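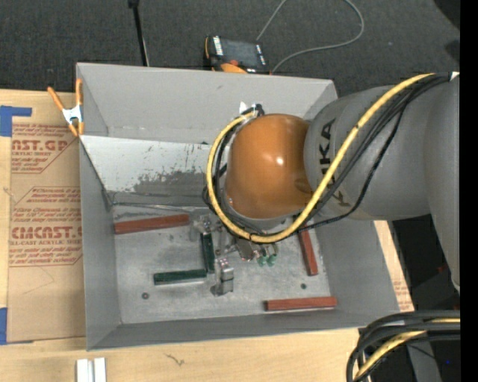 How to get a seat at a very small restaurant

Sunday, February 2, 2020

Quick one, writing this between lunch and a train. People keep asking how I get into Brandach and Espinoza when the booking page says full all the way to summer. No magic. A bit of phoning, a bit of being flexible. Steps below, do them in order if you can.

1. Find out how they really take bookings

Small places are all different. Espinoza in Brasthorpe is phone only. Brandach uses Funik, but only for the tables, and the counter seats are kept back for people who ring or walk in. So the app says "full" and the counter is half free. Check the bottom of the website, the answerphone message, the card in the window. The answerphone is usually the most up to date of the lot, websites get left for years.

2. Learn the release day

If they use an app, there'll be a day and time when new dates go up. Monthly is common. Brandach does the first of the month, midday, for the month after. Set an alarm. Be logged in beforehand with your card details saved, because if you're typing your address in at one minute past you've lost the Saturday.

Some go much further out. I've seen one that opens 366 days ahead, fine for a birthday I suppose, no use to me. I don't know what I'm doing next week.

3. Ring at the right time

Not at service. Please. Half past seven on a Friday, the person answering has plates up their arm and will say no to get you off the line. Mid afternoon is best, say three to four, after lunch is cleared and before the staff meal. Mornings are ok but you may get the fish delivery instead of a human with a diary.

Have ready:
Your name, spelt slowly
How many
Two or three dates you'd take
Anything you can't eat
A mobile number you'll answer

Say the allergies now. In a place with a set menu and one cook, telling them when you sit down is no good to anyone.

4. Go as 2, or go alone

Four is hard. Six is nearly impossible in a room that size. One is the easiest seat in the building, there's nearly always an odd stool left at the end of the counter. If you're a four, ask if they'd take 2 and 2 at different ends or different sittings. I've done it with my cousins, we met up in the pub after and argued about the squid.

5. Take the bad slot

Tuesday, early. Wednesday, late. The week after everyone's holidays. October is good round here, visitors gone and the Christmas parties haven't started. Lunch if they do it — often the same cooking for a good deal less money, and easier to get.

6. Ask for the cancellation list, properly

Don't just say "let me know if anything comes up". Say which nights you could come at short notice and how long it takes you to get there. I'm around 2 miles from Espinoza and I tell them that every time. When someone drops out at five they want a person who can be sat down by half six. Then answer your phone. Don't say you'll check with your other half and ring back, the seat will be gone.

If it's Funik you're using, turn the notifcations on in the app and on the phone as well, two separate settings. Took me months to spot that.

7. Turn up, on time

Tuncay Aksoy at Espinoza cooks everything himself and starts the whole counter together, so one late person holds up the lot. Ten minutes early, walk round the block if you have to. Running late, ring. Can't come, ring as soon as you know, even if it's embarassing. They do remember and it's fair enough.

8. Book the next one on the way out

How the regulars do it, and why it looks full online. Pay, say what you liked, ask if you can put a date in the book now. Not while they're mid-service with the next sitting waiting in the doorway though. If it's busy, ask which afternoon to ring.

Deposits

Normal now. Read the cut-off before you pay, some are 48 hours and some are a week. Ask if you can pass the booking to a friend instead of losing the money. Most are happy as long as you give them the new name, and whatever that person can't eat.

Right, train. Will add a bit on walk-ins when I get a minute.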